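**Villdale Tenants Assoc. - minutes, August meeting**
Laundry room, started 7:10. Farhad Rostami taking notes (sorry for the typing)
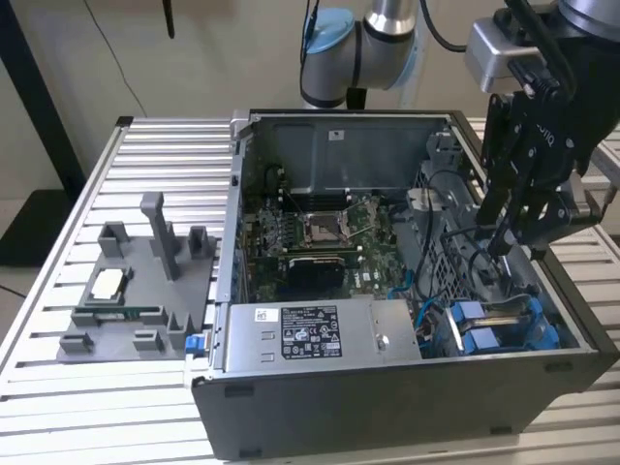
*Desktop tower with the side panel off, DELL graphics card.*

**Last month's minutes**
Read, ok'd. One fix: the Hemon St gate is the one that sticks, not the Umali side.

**Laundry**
- Dryer 3 still eating quarters. Nodau came out, said belt, left, no belt yet. Farhad to call again Monday
- Request for a later closing time. People over the laundry room don't want it. Left at 10pm for now
- Lint trap sign fell down again. Use real tape

**Money**
- $172 in the account after the hose and the gate key copies
- Receipts for the key copies still missing, whoever has them please put under Farhad's door
- Dues stay the same. Short argument, no vote taken

**Parking**
- Visitor spots by Umali being used overnight. Landlord will repaint lines but wont tow
- Agreed: note on the windshield first, then a call to the office
- Bike rack, 2 bikes with flat tires, no tags. Tag them this week, pull at end of month if no one claims

**Gate (Hemon)**
Hinge. Landlord "aware of it." Asked for a date, didnt get one. Will write a letter, 4 people signed up to sign it tonight, more names welcome.

**Computer stuff**
Old electronics can go to the county drop-off, not the dumpster. Wipe your drives first. Office has the hours posted.

**Yard cleanup**
Saturday, 9am, meet at the back steps. Bring gloves. Rakes are in the shed, shed key with unit 3. Branches get bundled or the truck won't take them. If it rains, same time next week.

**Other**
- Hallway light on second floor flickering, reported
- Someone please stop propping the front door
- Potluck idea, no date, talk about it next time

Closed 8:05. Next meeting same room, same time, unless the dryer guy is in there.

F.R.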